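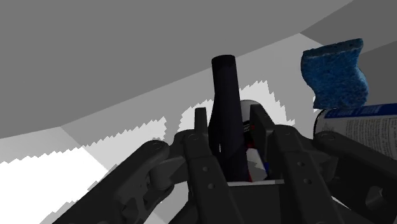

Tall, dark and leaning a little.

Doing dishes in a bathroom sink while the kitchen is torn out?

Posted 2019-02-23 by halfakitchen

So our kitchen is a bare room right now. The cabinets came out, the old sink went with them, and the new Zarkby ones that were supposed to show up this month are now coming in April (!!). We're in an older two-bedroom over in Trollside with one bathroom, and in that bathroom there's a pedestal sink. No counter, no tub, just a shower stall.

I've been washing up in there and I hate it. The basin is shallow, there's no place to set anything down, and I'm scared of what's going down the drain. My back hurts from bending over it too. We've already spent 2,000 more than we planned, so I'm not buying a utility sink for two months of use. How do people do this? Paper plates the whole time? I also still need to brush my teeth in there, which is getting kind of gross after spaghetti night.

trapandtail
We did this for a whole winter and you do get used to it! Biggest thing is don't wash in the basin itself. Get a plastic dish tub, fill it from the shower, and put it on a folding table at a height that suits your back. Wash in that, rinse in a second tub, and dump the dirty water down the toilet. The bathroom drain is narrower than a kitchen one and it doesn't like grease or rice at all. Wipe every plate with a paper towel before it goes anywhere near water, and scrape pans into the trash.

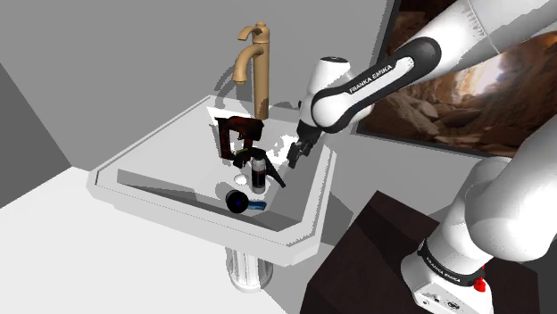
Also cut down on what you own for now. We packed up everything except one plate, one bowl, one mug and one set of silverware each, and suddenly there was no pile, because if you wanted to eat you had to wash your own plate first. For cooking we stuck to a slow cooker with those liner bags and a toaster oven lined with foil. And buy a mesh drain cover, they cost next to nothing. When ours did slow down anyway I put a bucket under the trap and unscrewed it by hand. It was mostly hair, so I can't even blame the dishes.

Keep the toothbrushes somewhere else, on a shelf or in the bedroom. You'll feel better about the whole thing.

moreira_st_2
paper plates. life is short

oldhousenut
I'd ask your contractor about a temporary sink before you give up. Ours stuck the old kitchen sink on a piece of plywood across two sawhorses and hooked it back up, and it took him an hour. You have to ask before the old one goes to the dump though, so maybe too late for you. If the water lines are capped and easy to get at, a used sink from a salvage place is cheap. The Nindetti folding rack is good if you end up drying stuff over the shower, mine's still going.

894 views

Contact us | Terms | Copyright 2019 | Back to top

Comments

halfakitchen: Went with the folding table and two tubs. My back says thank you. The old sink is long gone, unfortunately.

gingham_and_grout: Would not dump dishwater in the toilet if there's food in it. Strain it first.

trapandtail: Yes, should have said that, strain it.

beigehallway: Has anybody had Zarkby deliver on time? We're on our third date.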